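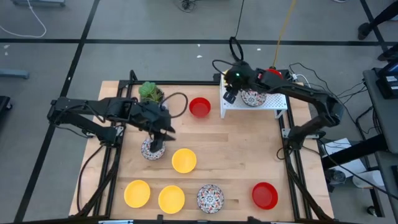

Arrumar tigelas com dois braços

A equipa de robótica da escola Cakero tem sete alunos, dois braços robóticos e uma sala no fundo do corredor das oficinas. Desde o início do ano letivo trabalha num projeto a que chamou Cedolar: ensinar os braços a separar e arrumar louça numa mesa. Em junho apresenta o resultado na mostra de projetos de Cerkmont. Falámos com a professora responsável e com três dos alunos, que preferiram ser citados apenas pela função que têm na equipa.

A ideia inicial era outra. «Queríamos pôr a mesa completa, com pratos e talheres», conta a coordenadora dos alunos, do 12.º ano. «Ao fim de duas semanas ainda não tínhamos conseguido pegar num garfo. Passámos para tigelas.»

As tigelas também dão trabalho. Têm de ser agarradas pelo bordo, com um dedo da pinça por dentro e outro por fora, e a pinça tem de descer quase a direito. As de plástico, vermelhas e amarelas, são leves e fogem se um dos dedos lhes toca de lado. As de cerâmica, com flores vermelhas, brancas e azuis, são mais pesadas e escorregam. «Com as de plástico podemos errar à vontade», diz o aluno que trata da calibração. «Com as outras vamos mais devagar. Já partimos duas.»

A tarefa tem regras simples. As tigelas de cerâmica vão para a prateleira branca perfurada, ao fundo da mesa, e as de plástico ficam empilhadas por cor. O vaso com a suculenta não pode ser tocado. Foi a professora que o pôs na mesa, em novembro, e a equipa protestou. «Numa cozinha há sempre coisas que não fazem parte da tarefa», explica ela. «Eles tinham a mesa limpa e os movimentos estavam a ficar preguiçosos. O braço esquerdo passava por onde queria.»

Antes de o programa fazer alguma coisa sozinho, os alunos conduzem os braços à mão e gravam cada tentativa. Têm 138 gravações aproveitáveis. As restantes foram apagadas, quase sempre por causa de uma tigela largada cedo demais ou de uma câmara de pulso mal apertada. A aluna que organiza os dados mantém uma folha de cálculo com a posição inicial das tigelas em cada gravação. «Ao princípio púnhamos tudo mais ou menos no mesmo sítio, sem dar por isso», diz. «Depois mudávamos uma tigela para o canto da frente e o programa não sabia o que fazer. Tivemos de gravar muitas outra vez.»

O ponto mais difícil continua a ser a coordenação. Cada braço chega bem à sua metade da mesa, mas a prateleira fica do lado direito e algumas tigelas de cerâmica começam do lado esquerdo. A solução atual é o braço esquerdo levar a tigela até ao centro, pousá-la e recuar, e só então o direito lhe pega. É lenta – uma ronda completa demora 14 minutos – e há quem na equipa queira tentar a passagem direta de uma pinça para a outra. O aluno da calibração é contra. «Até junho não dá tempo. Prefiro uma coisa lenta que chegue ao fim.»

A professora não tomou partido. Pediu a cada lado que escrevesse uma página com o que seria preciso mudar, e a decisão fica para depois das férias da Páscoa.

Os braços foram comprados em segunda mão à Xiong, uma empresa de manutenção industrial da zona, e a armação metálica da mesa foi montada nas aulas de oficina. As marcas de fita preta no chão servem para voltar a pôr a mesa no mesmo lugar quando é preciso desviá-la. Os cabos são a queixa de todos. O do pulso do braço direito já se soltou a meio de uma gravação, e a coordenadora quer prendê-lo com abraçadeiras antes de recomeçar.

Perguntámos o que aprenderam que não esperavam. A aluna dos dados falou da paciência com a folha de cálculo. A coordenadora respondeu que passou a reparar na forma como as pessoas pegam nas coisas no refeitório. «A minha avó pega em três tigelas com uma mão», disse. «Nós ainda vamos numa.»

A equipa aceita novos membros a partir do 10.º ano. Não é preciso saber programar, mas é preciso poder ficar na escola duas tardes por semana. As inscrições fazem-se na secretaria da Cakero.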